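How to get the school bag packed the night before
2019-04-11
By Elmarie Mokoena

Quick one tonight, I have 2 lunches to make and a costume to find.

We used to do bags at ten to eight in the morning. Shouting, one shoe, reading record under the sofa. Started doing it the evening before in December and mornings are a lot calmer. Not perfect.

First, pick a time and stick to it. Ours is straight after tea, before any screens go on. Later than that and they're too tired and you end up doing it yourself.

Tip the whole bag out. Every evening, yes. You'll find the letters. Last term I found a trip form for 280 pupils' worth of coaches and ours was the one they were still waiting on. Anything that needs signing gets signed there and then, pen in hand, and goes back in the front pocket.

Bin the rubbish. Banana skins especially.

Next, check the timetable. I copied ours out big and stuck it inside the coat cupboard door. PE kit, recorder, library book, swimming things. My youngest can't read all of it yet so I drew little pictures next to teh words. A terrible trainer but he knows what it means.
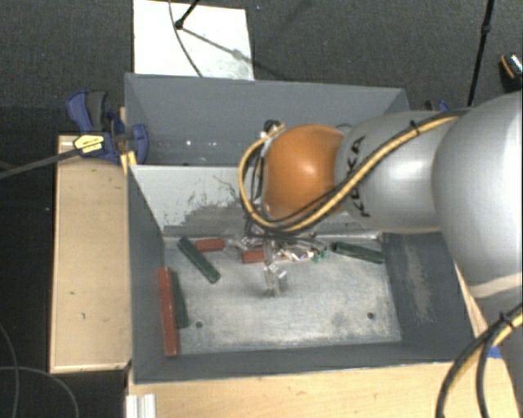 Let them put things in themselves. Books at the back, flat. Pencil case on top. Water bottle in the side pocket, empty, and fill it in the morning so it doesn't leak over the spellings – learned that one the hard way.

Bag then goes by the front door, with shoes and coat. Same spot each time. Not the stairs, somebody will fall over it.

If they forget something, leave it a couple of times before you step in. My eldest went without his PE kit twice and has checked it every night since. I did feel mean. For the little ones I'd just remind them.

Morning jobs are now lunch box, water, teeth. Thats it. I say the three words at the door and they shout back yes or no.

Holidays will wreck it, by the way. First week back we start again from scratch, usually with a bit of moaning, and by the second week it's going again.

Right, costume.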